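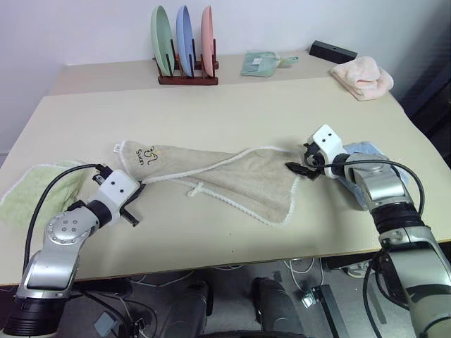 FELLEY, April

The night boat to Iltov leaves Felley at 9:40 in the evening, and by eight o'clock the waiting hall already smells of coffee and oranges. Most of the foot passengers know each other. They put their bags in a row by the glass door to keep their place and then they go outside to smoke, or to look at the water, or to telephone somebody on the island and ask what the wind is doing over there.

I came with a car, which was my first mistake. The line between Felley and Iltov is served by one ship, the Radwan, and her car deck has room for 61 vehicles if all of them are small. In the spring many of them are not small. There are vans with window frames, a truck with feed for sheep, and a trailer with a boat on it that takes the place of three families. I had bought my ticket eight days before and I was still on the waiting list until twenty minutes before departure, when a man in an orange vest knocked on my window and pointed at the ramp.

"You should leave the car next time," Paraskevi Bakalis told me later, in the bar on the upper deck. She has worked at the ticket office in Iltov for many years and she was going home after visiting her sister. "On foot you can decide in the last minute. With the car you must be a planner."

She is right, and the price says the same. A foot passenger pays 41 for the crossing in a seat. A small car costs 50 more than that, each way, and the driver still has to buy his own ticket. A berth in a cabin must be added on top, and the cabins with a window are usually gone by the end of winter for the whole summer. I had a berth inside, below the car deck, next to the engine. I slept quite well. The noise is so regular that after half an hour you stop to hear it, and you only wake when it changes.

It changes at Lorura. I did not know before this trip that the ship stops there. On the timetable it is written in very small letters, with a star, and the star says that the call is made "when required and when weather permits." Lorura is a rock with a harbor, a chapel and one street. The Radwan comes in backward at half past two in the night, the ramp goes down, and for ten minutes there are lamps and voices and somebody's dog. That night two people went off and a refrigerator came on. Then the ramp went up again and the engine found its old tone.

I had gone up on the deck to see it, in my coat over my pajamas, and I was not the only one. A retired teacher from the mainland was standing by the rail with a thermos. He makes the crossing four times in a year and he gets up for Lorura every time, he said, though he has never put his foot on it. He asked me if I wanted tea. We drank it from the same cup and talked about trains.

The ship line has been discussed a lot this year. The old contract ends in autumn, and there is a plan to replace the night boat with a faster one that would go by day and make the crossing in half the time. It would carry more cars. It would not stop at Lorura, because it could not turn in the harbor there. People in Felley are mostly in favor of it. They say that nobody under thirty wants to lose a night for a trip which can be done between breakfast and lunch. In Iltov I heard more doubts. The hotel owners would like the guests to arrive earlier in the day, but the fishermen send their catch with the night boat, and it has to be in Felley in the morning, when the buyers come.

Paraskevi Bakalis does not want to take a side. She showed me on her telephone how the booking page works now, and how it sells the return ticket first if you are not careful with the buttons. She has written to the company twice about it. Her advice is to buy at the office if you can, or to call in the afternoon, when the line is quieter. She also says to take a seat on the left side going out, as the heating is better there. I tried both sides and she knows her ship.

We came into Iltov at ten past six. The sun was not up yet, but the bakery on the quay was open, and the drivers who were first off the ramp parked in front of it with their engines running, so that everybody behind them had to wait. I was the second car from the end. By the time I reached the quay there was no more cheese pie, only the one with spinach, and I ate it standing by the wall while the crew was washing down the deck with a hose.

The Radwan stays in the harbor until evening. From the hill above the town you can see her all day, with the ramp open, and the vans already arriving in the afternoon to wait for her.

GETTING THERE
The night boat sails from Felley every evening from April to October, and every second evening in winter. Check in one hour before departure with a car, thirty minutes on foot. Bring a blanket if you travel in a seat. The bar closes at midnight and opens again before arrival. Passengers for Lorura must tell the purser when they board.

Contact the editors | Subscriptions | © All rights reserved | Back to top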